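June, posted by Nurhan Başaran

The police oversight board in Matitz has lost its power to open cases by itself. The city council voted on Saturday, and 433 complaints are still waiting. I think this is a step back for all of us who marched.

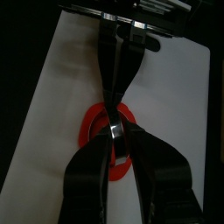
Who decides now if a complaint is opened? The police chief's office decides, and the board can only send a letter.

obsa_h
I don't agree fully. The old board closed 18 cases in three years. It was already weak -- the vote only made this visible.

Nurhan Başaran
Weak, yes, but the families could speak there. Almost 170 people came to the last hearing, and many had waited a long time for their turn.
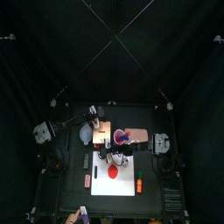

After this vote there will be no hearings before winter, and the families must write to the same office they complain about.

tegan_p
Then ask for hearings in the new rules. Marching again will not bring them.

obsa_h
We can do both.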